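Course handout, Unit 13: Rules for hand-held gripper sessions
Instructor: Serpil Uçar

These rules apply to every recording session in the Lachance lab and in homes. They replace the July version.

Before you start, check that both jaws open and close fully and that the pads are seated. A loose pad ends the session – report it and use the spare.

Keep packaging in the work area if it is part of the task. Small wrapped items should lie where the jaws can close on them from two sides. Squeeze only as hard as needed to lift. If a wrapper tears, log the item as damaged and do not use it again.

When two grippers are in use, one person calls each move. Fingers stay on the handle and away from the linkages. 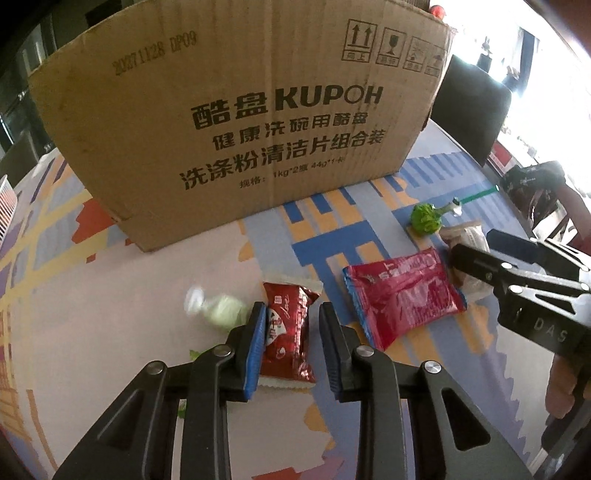 Each group hands in 400 clips. Clips with a dropped item still count, provided the drop is logged. Do not delete anything on the day – bad clips are sorted out at review, under the Cutberg checklist.

Logs are due September 20, 2021. Late logs lose one grade step.

This site uses cookies to remember your settings. Accept | Manage preferences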